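Come spend a few mornings tidying small tables with us

I'm Arvid, and I'm putting together the fall group for our tabletop sessions at Dahlgren. If you like setting things straight — the sort of person who moves the cups to one side before you sit down at a cafe — I'd love to hear from you. You don't need any experience. Last spring we had a retired bus driver, two pastry students and a woman who fixes umbrellas, and they all did great!

What you'd be doing

Everything happens at table height. You get a small table, a tray and a handful of ordinary household stuff, and you work your way through a card with short tasks on it. Pick up a tool, put it down in the tray, move a bag out of the way, bring it back, clear the lot and start over. One card takes most people 32 minutes, a bit longer the first time. It's slow, fiddly work and I find it very calming (my sister lasted one card and went home, so it does depend on the person).

The plastic bags are the hard part. They slide, they crumple up, they stick to whatever you're holding. Please don't get mad at the bag! You can take as many tries as you want, and we're just as happy with a messy try as a neat one.

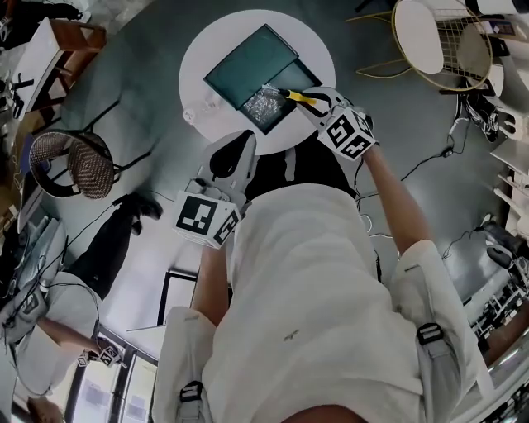

The room

We use the big open room on the ground floor of the Nilby building. The floor is gray, there's a yellow-orange sofa over by the far wall, and the chairs don't match at all. I've gotten fond of the one with the woven rattan seat, but you may have to fight Oldřich for it. It's one shared room, so you'll hear other people chatting while you work. If you need silence to concentrate, put that in your email and I'll give you one of the early slots.

Watch your feet, please. There are cables on the floor, and flat shoes are a must. Sneakers are perfect. Wear a top with sleeves you can roll up, and leave rings and bracelets at home. Lockers are by the entrance, and you'll need your own padlock.

Who we're looking for

Anyone 18 or over who can stand for a good stretch and is comfortable using both hands. Left-handers, please write, we never get enough of you! You should be able to follow a task card in plain English. If your neck or shoulders give you trouble, talk to me before signing up, as you'll have straps over your shoulders and something light on your head for part of the time. We can plan more breaks, or find you something on the sorting side.

That sorting side is its own little job, by the way. Somebody has to wipe the trays, smooth out the bags that can still be used, toss the ones that can't and lay out the next table to match the card. It pays the same and you can sit down for a lot of it. Tick "table setup" on the form if that sounds more like you.

Times and pay

Sessions run through November, mornings and afternoons. A session is 2 hours including breaks, and you can book as many as you like until the calendar fills up. Pay is 89 dollars per session, sent by bank transfer at the end of the month. Coffee, tea and sandwiches are on us. Last time over 212 people wrote in, so don't sit on it too long. Applications close on 2026-10-22.
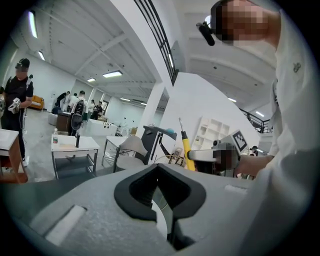 Arvid Sæther
Session coordinator, Dahlgren

To sign up, fill in the form at the front desk or send me an email with your name, a phone number, the times of day that suit you and which hand you write with. A couple of lines about yourself would be nice too, but please skip the resume, I won't read it. Oldřich Ševčík answers the phone in the afternoons and can help with parking and step-free access.

The Prornden bus stops right across the street. If you're driving, use the lot behind the building and pick up a visitor pass inside.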